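Play Table Things – Gallery

Posted 2/13/18 by Güven Eren

Quick one. Finally going through the folder from the Flollham table before we pack it all up for Sumcombe. Plates, mugs, the striped pumpkins, odds and ends. Most of it is plastic, most of it came out of the October box and just never went back in. If you gave us something and don't see it, it's probably still in the bag under my desk.

Only one picture loaded so far, rest are notes until I get the upload sorted. Captions are short, sorry, typing this between things.

The table

White top, curved at the back, pushed up to the blue-gray partition. The black cable holes stay open for now – crayons go down them, yes I know. We looked at caps from Özkan and they were the wrong size. Sending them back.

Seats four kids if nobody brings a bag. Five if they like each other.

The plates

Lavender, round, raised rim. Light enough for the little ones. They scuff quick and the scuffs do not come out, I have tried the pink stuff and the powder and then the pink stuff again. Fine for pretend lunch. Would not serve real lunch on them anymore.

The mugs

Teal, loop handle, a bit darker on the inside. Survived being dropped down the Hotport stairs. Good handle for small hands, most of the toy ones you can't get a finger thru.

Lunch with pumpkins

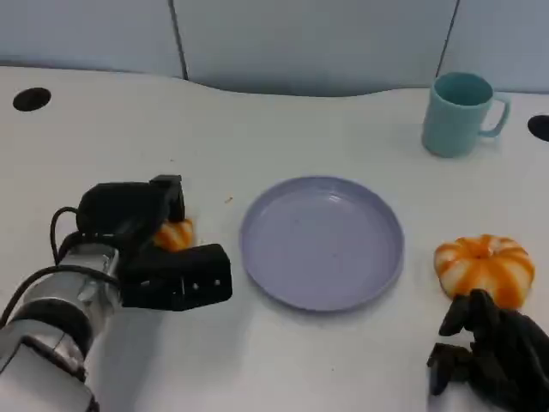
Lavender plate, teal mug, orange-and-white stripes on both sides. Table at Flollham.

I like the colors together. Wasn't planned, the lavender was what they had left in the shop and the teal came later from someone's kitchen clear out. The orange does all the work. Might do the Sumcombe corner the same way, if the walls there are as pale as I remember.

The pumpkins

Squat, ribbed, orange and cream stripes with a little dip at the top. Everybody's favorite. They roll a bit and then stop, so good on a table – the smooth balls we had before went straight off the side and under the heater. Get used for pumpkins, obviously, also bread, also a hat, also "the baby". Wipe down with a damp cloth, don't soak them. I soaked one. It smelled until spring.

The stripes hold up better than the plain orange kind, which go patchy where they get grabbed.

The bag of peel-apart fruit

No photo yet. Half a lemon missing. Two halves of differnt pears that almost fit together and get passed off as one pear. Keeping it.

The little pan

Handle is on its second screw. Goes round and round if you hold it wrong. Kids think that's the point of it. Leaving it alone.

The cloth

Red check, came with the Hotport donation. Too big for the table, slides, takes everything with it. Moving it to the dress up rail where it can be a cape, it mostly was one already.

The baskets

Two of these, wire, lined with old pillowcase. One for plates and mugs, one for food. Labels fell off and went back on the wrong way around and now everyone has learned it that way so please don't fix them.

Sumcombe list

Going: plates, mugs, pumpkins, baskets, the pan, pear.
Staying at Flollham: the table, the partition, the heater with whatever is under it.
Not sure: the wooden cake. Heavy. Ask me.

The van has room for 90 inches end to end, so the long bench can go if someone takes the legs off first. Bolts are the big hex ones, bring your own wrench, mine walked.

Still after

More mugs in the teal, or close to it. Side plates, any color, as long as the rim is raised – flat ones and the food slides off and then there's crying. A tray that isn't cracked. More of the striped pumpkins if you see them on sale in October, I'll pay you back, keep the receipt.

Please no more stuffed vegetables. We have the carrot. The carrot is enough.

More pictures when the upload behaves. If you've got your own from the Flollham table send them over, phone ones are fine, put what it is in the subject line so I can find it later. Last time I got a whole batch called "pics" and they're still sitting there.

– Güven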